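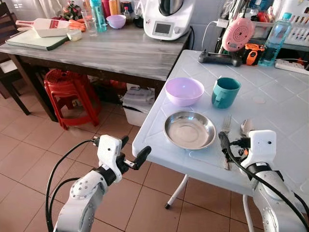
Do I need to be a good cook to apply?

You need to like being in a kitchen, and you need to be the kind of person who puts the grater back where it came from. The cooking we can teach you in a week or two.

Kitchen and Table Assistant, Mollireo Home Kitchen
Part time, on site

Mollireo is a small test kitchen that works the way people's own kitchens work. We write simple recipes, weekly meal plans and kitchen routines for folks who cook at home with ordinary things: plastic bowls, a cutting board, one decent knife, a table that folds up when you need the floor back. Our recipes go out in the Stillier newsletter, and each one has been cooked and cleaned up after in our own kitchen before a reader sees it.

We have more recipes coming in than hands to get them to the table, so we are hiring 2 kitchen and table assistants. If you're happiest with your sleeves rolled up and the radio on, please read the rest of this. We'd love to hear from you!

About the kitchen

People sometimes arrive expecting steel counters and a walk-in fridge. We're in a house. The work happens on two tables, and you'll get to know both of them very well.

The first is the wooden table with the gray whitewashed top. It's the prep table. The cutting board, the grater and the carrots live on it (there are nearly always carrots), along with the white appliance with the little digital display and whatever bowl is sitting on top of it. It also has the red artificial flowers, which stay at the back and which you are welcome to dust.

The second is the white folding table, and that one is for setting out. Plate, fork, spoon, mug, bowl. When a recipe is ready we serve it there, as it would be served at home, and we find out whether the portion looks right on the plate and whether the soup really fits in the bowl we told people to use. A surprising number of recipes fall apart at this stage - a sauce that needs a second dish, a salad that won't stay on a shallow plate - and catching that is one of the most enjoyable parts of the job.

Things drift onto the folding table during the day. A tape measure, a remote, somebody's water bottle. Clearing them to the back edge or off the table before we serve is part of your work, and so is knowing that the tape measure goes back in the drawer by the door and not in with the spatulas, where it spent most of January.

What you'll do

Wash, peel, grate and chop vegetables for the day's recipes. Expect a lot of root vegetables through the cold months and a lot of tomatoes in summer.

Measure ingredients and write down what you used. Handwriting is fine as long as the rest of us can read it. If the recipe says two carrots and you needed three, we want to know.

Set the white table before each tasting and clear it afterward. Wipe it down between dishes.

Wash up by hand. There's no dishwasher, so please think about whether you can live with that. Plates and cutlery first, then mugs and bowls, then whatever is left.

Keep the rack in order, including the white basket, which fills up by itself if you look away.

Carry the paper bin out when it's full and bring the stool back when somebody has borrowed it.

Taste everything and tell us what you think. We mean this. An assistant who says "it's nice" about every dish isn't much help to us, and we won't be hurt if you say the lentils are dull.

Once you've settled in, you'll also cook one recipe a week from start to finish by yourself, following the text exactly as a reader would. You'll mark every place where you had to stop and guess. Those marks go straight to the editors and they do get used.

Who you'd be working with

Jussara Trindade runs the kitchen. She plans the week's dishes, does most of the shopping and will be the person training you. She cooks fast, explains slowly and likes questions asked out loud while the pan is on the stove, so don't save them for later.

Odair Assunção edits the recipes and looks after the Stillier newsletter. He's at the tastings and he'll want your notes. He has strong feelings about the word "drizzle."

We eat lunch together, and lunch is usually whatever was tested that morning. Some days it's wonderful and some days it's the third try at a carrot loaf.

Hours and pay

Each assistant works 4 mornings a week. Mornings start early enough to get the vegetables done before the first tasting and finish once the kitchen is clean after lunch. We'll agree on your mornings together before you start and we'll stick to them, so you can plan the rest of your life.

The job is paid by the hour, with paid training from the first morning. Lunch is included. You can take home leftovers, and you should bring containers with lids. We'll give you the hourly rate in our first reply to you, before anybody asks you to come in, so you don't have to spend time on an interview to find out.

It starts as a six-month position. We'd like it to run longer and we'll talk with you about that well before the end.

What we're looking for

You're comfortable with a knife and a grater and you go at a steady pace. Speed comes with practice, and we'd much prefer to keep your knuckles whole.

You clean as you go, or you're willing to become someone who does.

You can follow a written recipe word for word, even when you're sure you know better. Then you can tell us that you know better.

You can stand for most of a morning with breaks, and lift a full box of vegetables from the floor to the table. If standing is hard for you but the rest of the job sounds right, write to us anyway. A lot of the prep can be done sitting down and we'll move things to suit.

You eat most foods. We can work around allergies and anything you don't eat for reasons of faith or conscience, but please mention them early so we can plan the recipes you'll be tasting. Nuts and sesame are in the kitchen often.

No diploma or restaurant background is required. Good assistants here have come from school cafeterias and bakeries, and one came from a hardware store. People coming back to work after time at home with kids or parents are very welcome - you have probably done every task on this list a thousand times already.

It would be a bonus if you've cooked for a crowd on a small budget, or if you cook food from a tradition the rest of us don't know well. We get many requests for dishes we haven't grown up with, and we would like someone in the room who has.

How the hiring works

Send us a short letter. One page is plenty. Tell us about the kitchen you cook in now, what's on the table in it most of the time, and one recipe you make without looking anything up. A résumé is fine to include but we read the letter first.

If it seems like a match, Jussara will call you for a short chat. After that we'll invite you in for a trial morning, which is paid at the normal rate whether or not you get the job. You'll prep vegetables, set the white table, taste two dishes and wash up with us. Wear closed shoes and something you don't mind getting beet juice on. We have aprons.

Everyone who comes for a trial morning gets a phone call afterward, and if the answer is no, we'll tell you why.

Letters need to reach us by July 8, 2026. Use the application form on the Mollireo jobs page, or drop a paper letter in our mailbox marked "Table." Odair reads the paper ones aloud at lunch with the names left out, so if you would like yours kept private, write that at the top.

A few things people have asked

Can I apply together with a friend? Sure, send two separate letters and mention each other. We'll consider you one at a time, and you may end up on different mornings.

Do I bring my own knife? Only if you want to. Ours are sharpened regularly.

Is there parking? Street parking only, and it fills up early. The bus stop is at the end of the block, and there's room for bikes in the side yard.

Can I come see the kitchen before I apply? We keep it closed to visitors on cooking mornings, but you can ask for an afternoon visit through the form. Bring your questions and we'll put the kettle on.

I don't eat meat. Is that a problem? Not at all. Most of what we test is vegetables, grains and eggs, and someone else can taste the rest.

I can't start right away. Tell us in your letter when you can. For the right person we can wait a few weeks.

Will my name be in the newsletter? If you'd like it there. Recipes carry a line for whoever cooked the final test, and you can use your full name, your first name or nothing.

If your question isn't answered here, put it in the comments box on the form and Jussara will get back to you, usually in the afternoon once the dishes are done.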